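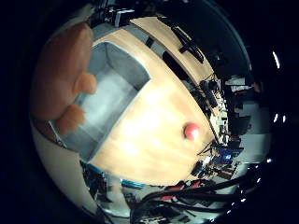
Open container with a thin white rim.

Magazine > Work and Pay > Features

The hours people want and the hours they get

December
By Rungnapa Sombatkul

A person who works one hour in the reference week is employed. The definition is old, it is used almost everywhere, and for counting heads it does its job. It says little about how much work is being done, or how much more people would do if it were offered.

The usual repair is a second measure. Survey staff ask part-time workers whether they would like more hours at their current rate of pay, and those who say yes are classed as underemployed. The share is then published a few lines below the unemployment rate, where it gets less attention.

Apolinar Escobedo, a labour economist at the Hillden research office, thinks the question is too blunt. Someone who wants two extra hours a week and someone who wants 20 are counted the same. His preferred version adds up the extra hours wanted, takes away the hours that overworked staff would give up for less pay, and divides the result by total hours supplied. Colleagues call it the Naseri balance, after the office where the first worksheet was drawn up.

"The head count can stand still while the hours gap doubles," he says. "We have seen that in two surveys out of three." 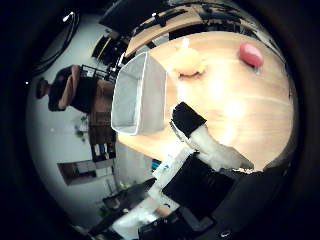 What the Plukow survey found

Escobedo's team tested the measure in Plukow, a mid-sized town with a large retail and care workforce. They interviewed 385 people in paid work and asked each for usual hours, hours worked last week and hours wanted at the same hourly rate. The standard measure put underemployment at 9 per cent. Most of that group had contracts of under 16 hours.

The hours measure gave a different ranking of industries. Care work had fewer underemployed people than retail, but those people wanted far more hours each, and on the balance the two sectors swapped places. Warehousing came out negative: its staff, taken together, wanted to work less than they did, even allowing for the lost pay.

There are known weaknesses. Answers depend on which week is picked, and a week with a public holiday pushes wanted hours up. People on variable contracts struggle to give a usual figure at all - the team used a four-week average for them, which smooths out the swings they complain of most. The sample is also too small to say much about any single occupation.

Employers and rosters

Prandau, a payroll firm with clients in the town, ran a parallel exercise on its own records. Some 70 per cent of the part-time staff it covers had worked above their contracted hours in at least one month of the past year. On paper they remained on the shorter contract, and holiday pay in several cases was still worked out on that basis.

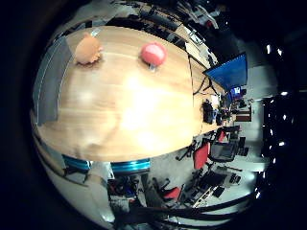 Orange toy on a long wooden table.

The firm's note argues that contracts should be reset where extra hours persist for a full quarter. Escobedo is cautious. A reset fixes income, but it also removes the slack that lets a manager cover sickness without hiring, and small employers may respond by capping overtime just short of the threshold. He would like to see the rule tried first in workplaces with more than 40 staff, with hours tracked for a year on either side of the change.

A second round of interviews in Plukow is planned for the spring, using the same questions and a larger share of night workers.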